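Textile handling cell shown at Grimshaw open day

Members who came to the Grimshaw site in May saw the cloth handling cell that Dadolari has been setting up since the winter. The visit ran from 9:30 until a little after noon, in three groups, with a short talk in the canteen before each turn at the cell. These notes cover the talk and the floor session. The parking arrangements and the lunch are dealt with elsewhere in this issue.

The cell has one job at present. It takes a single piece of soft fabric lying in any state on a flat board, grips it, lifts it, and lays it down again flatter than it was. Grimshaw sorts returned workwear and wiping cloths for rental customers, and the step before inspection is still done by hand. A person picks an item out of a heap, shakes it and spreads it. The aim is to hand over the spreading first and leave picking from the heap for later.

The arm carries a two-finger parallel gripper with a wrist camera set close behind the fingers. The demonstration used blue fabric on a white board. Dadolari's controller, sold under the name Pruvari, works from the wrist view alone once the arm is within reach of the cloth. A fixed overhead camera was tried in the first months and dropped. The gripper hid the fabric from it at the moment when the view mattered most.

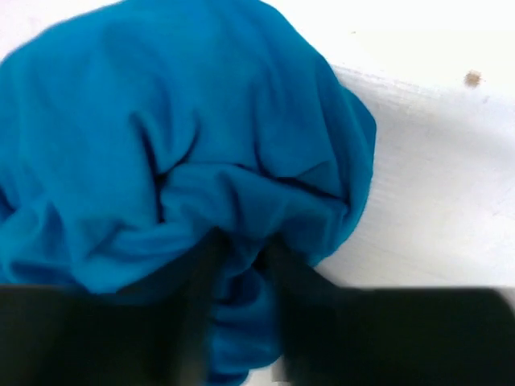 Grasp selection took up most of the talk. A rigid part has a known shape, so the software can work out in advance where the fingers should close. Cloth has no fixed shape, and two positions that look alike can behave very differently once lifted. Pruvari looks for raised folds, ranks them by height and by the free space on either side, and rejects any fold too wide for the finger opening. If no fold passes, the arm pushes the cloth sideways a short distance and looks again.

The controller was trained on 3357 recorded grasps, all made by operators guiding the arm by hand. The first 500 were thrown out after the finger shape was changed. Old recordings showed contact points the new fingers could not reach, and mixing the two sets made results worse. Zuserel, which machined both sets of fingers, had a pair of each on the side table. The new tips are narrower and slope back more steeply, so they can get down beside a fold without flattening it first.

Acceptance figures were given for one type of cloth only. Over a shift's worth of trials, 79 percent of first attempts ended with fabric held and lifted clear. The second attempt is counted separately and was not reported. A complete cycle takes 15 seconds, of which the largest share is spent looking. Grimshaw would like this halved before the cell goes near the line, and Dadolari would not commit to a date.

Finger force was discussed briefly. The gripper runs at a low setting throughout, and the fingers are allowed to press lightly on the board before closing. Board height is checked at the start of each session by touching off at the four corners. A board out of level by more than a small amount gives grasps that work at one end and miss at the other.

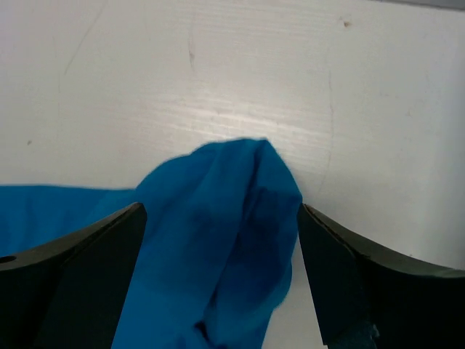 Can the cell tell if it has picked up one layer or two?

Only indirectly. The gripper reports the finger opening after closing, and a doubled fold leaves a wider opening than a single one, but the difference is small on thin fabric and is lost entirely on anything with a hem. The present software treats any held fabric as a success and leaves layer separation to the laying-down move, where the cloth is dragged across the board so that loose layers trail behind. A thickness sensor in one fingertip is planned.

The floor session gave each group several complete cycles. Visitors were invited to rearrange the cloth between runs, with the arm stopped and the gate open, and most went for tight bundles. Wide, shallow heaps were reported to be the harder case, as they offer few folds high enough to grip. Seams and openings in garments are a separate difficulty. A finger can enter an opening and close on one side of it, and the item then hangs at an angle the controller does not expect. 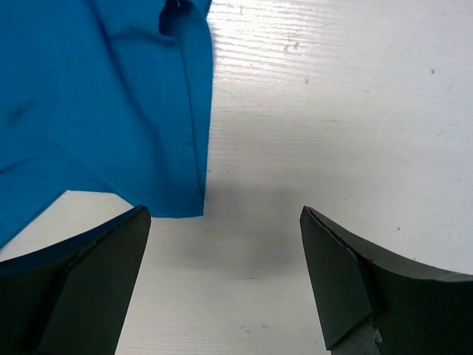

Several members from the laundry side felt that the board itself deserved more attention than it got. Their view was that a surface with slight suction, switched on only while the cloth is being laid down, would do more for flatness than any change to the gripper, and that such tables are already common in pressing rooms. Dadolari replied that suction had been considered and set aside on grounds of noise, and agreed to look at it again for the larger board.

Slides from the talk can be requested from the section office. A second visit is proposed once the fingertip sensor is fitted. Places will be limited to the same group size, and members who could not get a place in May will be offered one first. Closed shoes are required on the floor.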